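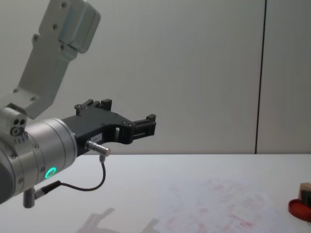
Grustance (web serial)

By Teresa Ó Ceallaigh
Last revised in December
46 shares | 3 comments

Grustance is a science fiction serial published in 13 parts, later gathered into a single volume of 172 pages. It is set on Klinhom, a mining moon governed by treaty between human settlers and the Beniditz, a long-lived species that keeps no written law.

Plot

The pilot Flunus is sent to Klinhom to witness the renewal of the treaty. The Beniditz recite its terms from memory, and their version differs from the human copy in one clause, concerning water rights. Parts two to six follow the hearing. The remaining parts take place about 70 years later, when the settlement has split into two towns and Flunus, kept in cold sleep, is woken to give evidence again.

Structure

Each part opens with an extract from the treaty. The wording changes slightly between parts four and nine. Part eleven is told entirely in radio messages and has no named narrator.

Text

The collected volume restores a short chapter left out of the serial and corrects the dates in part seven. The title is the Beniditz word for a debt passed to a grandchild.

Comments (3)

oldrelay: Part eleven lost me the first time. Better on a second read.

Marrowfen: Is the restored chapter the one with the well?

oldrelay: Yes, between five and six.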